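**Drorent 48 – cask strength or batch luck?**

**peatbog_sid** wrote:

Opened my second bottle of Drorent 48 at the weekend and it's a different whisky from the first. The first was all orange peel and toffee. This one is thinner, a bit soapy, and the smoke has nearly gone. Both say 48 per cent on the label, both from the same shop. Batch 162 was the good one, batch 233 is the one I have now.

Has anyone else tried both? I've got a chance at two more at the old price but I don't want them if they're all like this.

**tullochgate** wrote:

I've only had 162 and I liked it. It does need time in the glass. Are you comparing a fresh bottle with your memory of one that had been open for months? The neck pour on most of the Drorent range is poor. I'd leave it three weeks and go back.

**Maltings_Lane** wrote:

Same view as sid. We did the two batches blind at our tasting night at Kaewsai and five out of six picked 162. The sixth had a cold. One person said 233 smelt of hand cream and after that I couldn't get rid of it.
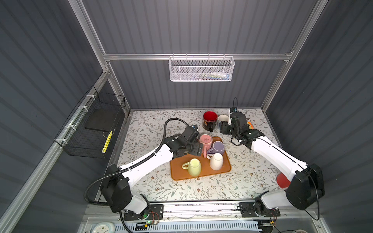
*Baskets up on the rail and the side wall.*

**grainonly** wrote:

Five out of six people isn't much of a test. Were they all served at the same temperature, in the same glasses? Was 162 an older bottle?

**Maltings_Lane** wrote:

Same glasses, all poured by one person in the next room. 162 had been open since the summer and 233 was opened that evening, so you have a point there. I'd still bet on the casks. The back label on 162 says first fill sherry, the one on 233 just says "sherry casks".

**peatbog_sid** wrote:

I hadn't noticed that. Just checked and mine says the same. So they've changed the wood and kept the name and the price. That annoys me more than the taste does.

**tullochgate** wrote:

Kept the price? It's gone up by £4 round here.

I don't think a change of wording proves much. Rerach did the same when they had their labels redrawn and the whisky was no different. You could write to Drorent and ask. They answered me once about chill filtering, though it took a while.

**oldkiln** wrote:

I drink mine with a good splash of water, and on cold nights I have it hot with lemon and a spoon of honey. At that point I can't tell one batch from another. If 233 is no good neat, a toddy is a decent way of getting through it. One part whisky, three parts water just off the boil, and don't put cloves in.

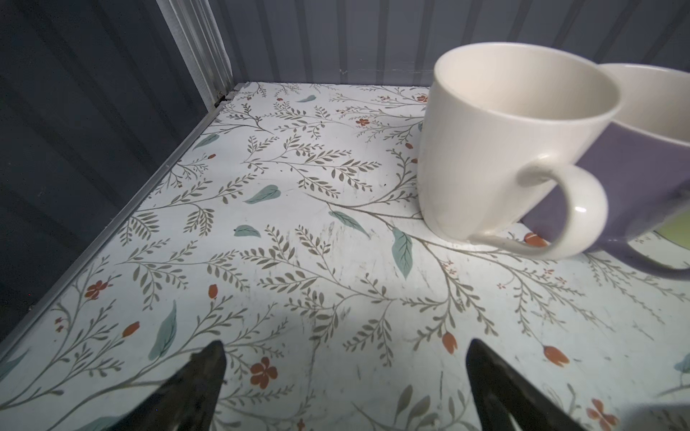

I make it a bit weaker for my wife, who prefers ginger to lemon. Either works with a whisky that's on the sweet side, but I wouldn't do it with anything heavily peated.

**grainonly** wrote:

£50-odd a bottle and you're putting honey in it. Prukar blend is less than half that and does the same job.

**oldkiln** wrote:

I've tried it with Prukar. It's harsh, and the heat makes that worse. Each to their own.
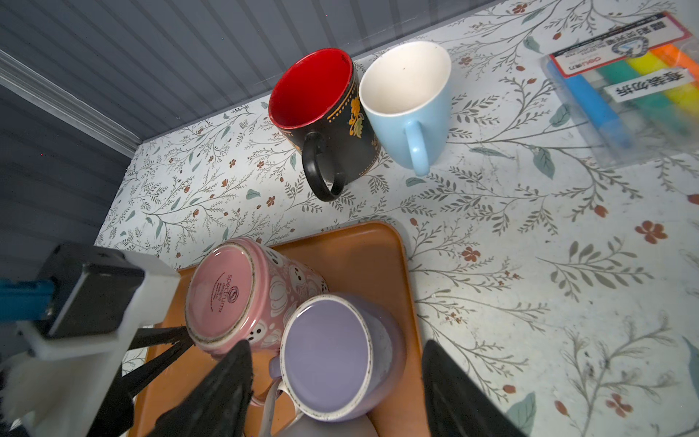 *The black and gold mug and the pale blue one.*

**grainonly** wrote:

I'd say the lemon covers all of that, but fine.

**Maltings_Lane** wrote:

Back to the batches. The shop in Kaewsai still has a few of 162 on the bottom shelf, behind the newer ones. Look for the batch number on the left of the back label, just above the barcode. They'll post, but there's a queue before Christmas.

**peatbog_sid** wrote:

Thanks, I'll ring them. I've written to Drorent as well and asked straight out about first fill. I've put 233 at the back of the cupboard and will try it again in January, as tullochgate says.

**peatbog_sid** wrote:

Update, 18/12/2025. Drorent have replied. They say the recipe is "a mix of first fill and refill sherry casks, which varies between batches". They wouldn't give the split for either one. Kaewsai had two of 162 left and I've taken both.

**tullochgate** wrote:

So it could still be the neck pour.

**peatbog_sid** wrote:

It could. I'll post again when I've had another go at it.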